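# Ground spices caking in closed jars – clear bins or a closed drawer?

**Sabina Biswas**

I keep ground spices in small screw-cap jars in a wall cupboard next to the range. Garlic powder and onion powder set solid within a few weeks. Cumin and coriander stay free-flowing but lose most of their smell by the end of the second month. The kitchen is kept at 19 °C, but the cupboard gets warmer than that when the oven is on.

I want to move everything to the pantry shelf on the opposite wall. Two options:

1. Clear acrylic bins on the open shelf, jars standing upright.
2. A closed drawer, jars lying flat, labels up.

The shelf gets indirect daylight for most of the day. Does that matter more than the heat did? And is there any way to recover the garlic powder, or do I throw it out?

---

**Ruwan Marikar**

Drawer. Put rice in the jars.

---

**Mwangi Minja**

I would not use rice. It takes up very little water at room humidity and you end up picking grains out of the powder. A small food-safe silica gel packet taped inside the cap does more. I use the Plindent ones, and they can be dried again in a low oven if the maker's sheet says so.

On your three points:

- **Caking.** Garlic and onion powder pull water from the air. The usual source is steam from shaking the jar over a hot pan. Measure into a dry spoon away from the range and close the cap at once.
- **Loss of smell.** Mostly heat and air. A half-empty jar has a lot of air in it, so buy less and decant into a smaller jar as the level drops.
- **Light.** Matters most for paprika, chili and turmeric, where the color fades first. Cumin is less affected.

Caked garlic powder is fine if it is dry and smells normal. Break it up with a fork and pass it through a fine sieve. Throw it out if it is sticky, has spots or smells musty.

---

**Senga Baxter**

Agree with Mwangi on silica. On the choice itself, bins work on an open shelf if the shelf is out of direct sun. Keep the paprika and chili in the drawer and the rest in the bins – there is no need to pick one method for all of it.

Bin notes:

- Check the inside height with the cap on. My Hernis jars were too tall for the first set I bought.
- A hinged lid needs clearance above it to open. On a low shelf, get open-top bins.
- Wash acrylic with mild soap and a soft cloth. Alcohol and glass cleaner can craze it.
- The bin is for sorting. The seal that counts is the one on the jar. 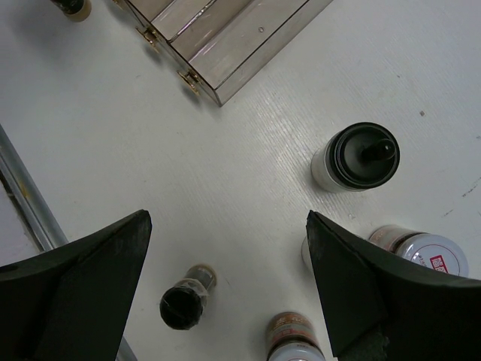
Clear acrylic box, hinged lid.

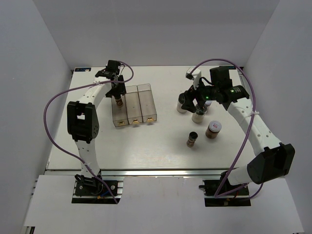
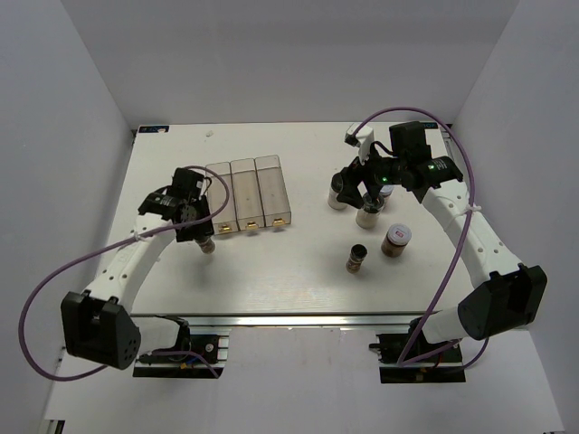 Small jar, dark cap.

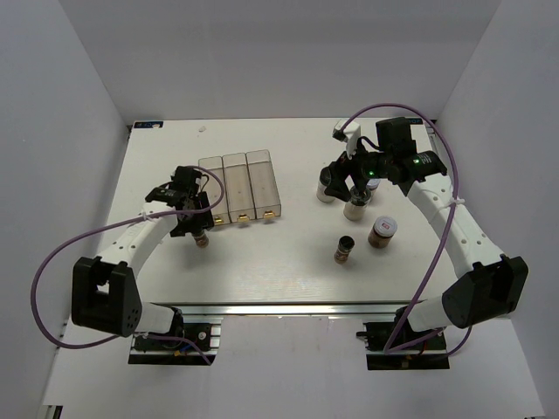
Ekanayake, 21 October 2020

**Sabina Biswas**

Thanks. I sieved the garlic powder and two thirds of it was usable. The cupboard by the range now holds baking pans only. Paprika, chili and turmeric are in the drawer, everything else goes on the shelf once I have measured the jars again. I have ordered the silica packets and will write the date on each cap when they go in.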